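在家做烤棉花糖夹心饼干，烤箱版

更新于2022年7月23日

谁说一定要有篝火才能吃到烤棉花糖夹心？我住六楼，阳台上连蜡烛都不敢点，可这两年家里的夹心饼干从来没断过！用的就是最普通的家用烤箱，从准备到入口不过一杯茶的工夫，做出来外焦里糯，一掰开能拉老长的丝。

材料（5份）

消化饼干10片，挑厚一点、不容易碎的
原味大棉花糖5颗
黑巧克力一板，可可含量别太高，太苦会盖住棉花糖的奶香
海盐少许（强烈推荐！）

饼干我试过好几种，最后固定用Zenley的全麦款，麦香重，也没那么甜。巧克力用的是Coman，换成你喜欢的牌子完全没问题，牛奶巧克力也可以，只是整体会甜不少，小朋友应该更爱。

第一步 预热

烤箱上下火预热到200度。我的小烤箱是Lutent的，脾气有点急，上管离食物很近，所以烤盘放在中层。如果你家烤箱比较高，可以往上挪一层。

第二步 摆盘

烤盘铺油纸，5片饼干排开，每片放一块巧克力，边上留一点空，巧克力化了会往外流。棉花糖对半剪开，切面朝下压在巧克力上。剪刀先蘸一下水，不然剪到第二颗就粘得张不开了，我可是洗过好几回剪刀的人……
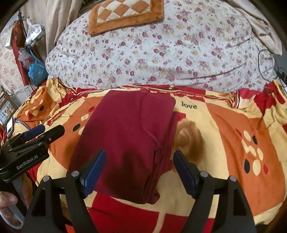
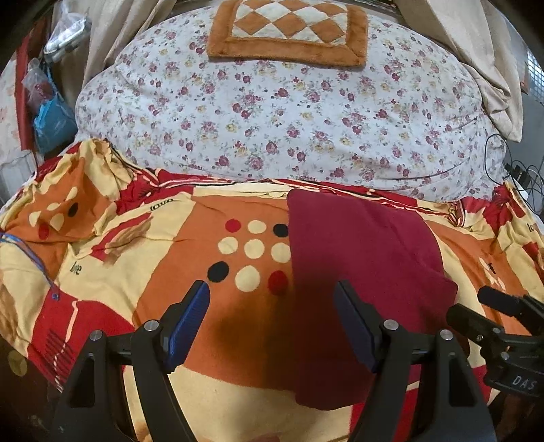
第三步 进烤箱

中层烤4分钟左右，棉花糖会慢慢鼓起来，像小云朵一样，特别可爱！这时候千万别走开。等表面开始发黄，改成只开上火，再烤几十秒，看到焦糖色的斑点就马上拿出来。从金黄到焦黑真的只是一眨眼的事。

喜欢焦香味重的，可以多等十来秒，边缘微微发黑也很好吃，带一点点苦，和巧克力特别搭。

第四步 夹起来

趁热撒几粒海盐，盖上另一片饼干，用手掌轻轻往下压，压到棉花糖刚好从边上冒出来就停。稍微放一放再吃，里面的糖浆非常烫，我有一次心急，上颚疼了两天。

几种我很喜欢的变化

花生酱版：上面那片饼干抹一层薄薄的颗粒花生酱，咸甜口，吃完很满足。

草莓版：2月草莓正甜的时候一定要试！切薄片，出炉之后再放，别一起进烤箱，否则出水，饼干就软了。

抹茶版：黑巧换成白巧克力，筛一点抹茶粉。白巧容易焦，用棉花糖把它整个盖住再烤。

常见的小问题

棉花糖塌了：多半是烤过头，或者温度太低烤得太久。温度宁可高一点，时间短一点。

巧克力没化：块太厚。可以先把放好巧克力的饼干送进去烤1分钟，再放棉花糖。

能提前做吗：饼干和巧克力可以先摆好，盖上保鲜膜，想吃的时候再加棉花糖烤。烤好的就别留了，凉了以后棉花糖会变韧，嚼起来像橡皮糖。剩下的生棉花糖我放在Pudex密封盒里，夹一张厨房纸，7天之内还是软软的。

下次想试试用肉桂饼干来夹，再配一点烤苹果片，光是写到这儿就已经馋了。做好了来留言告诉我你喜欢烤到几分焦吧！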